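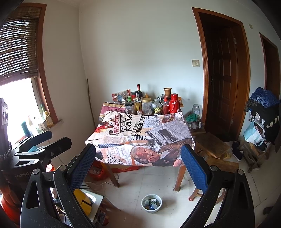
Refitting a printed tablecloth on a square table
Posted in Table Linen by Ilango Fernandes
1456 views

Collage and newspaper prints hide small stains well but show a crooked fit at once, as the text blocks give the eye a straight line to check against.

1. Move jars, bottles and flasks to a tray. Close all lids first. A jar lying on its side should be stood up and its cap tested.

2. Wipe the bare tabletop and let it dry.

3. Measure the top. For a table 800 mm square, a cloth 1000 mm square leaves a drop of 100 mm per side.

4. Lay the cloth with the main lettering facing the side where people sit. Prints with text running in several directions have no true top – pick one edge and keep to it.

5. Align one hem parallel to the table edge, then pull the opposite hem until the drop matches. Repeat for the other pair.

6. Return the containers, tallest at the rear, sauces and small jars in front. Leave the front half clear for plates.

Check the drop again on Friday if the cloth is new, and re-pull the corners as needed.

398 shares | 8 comments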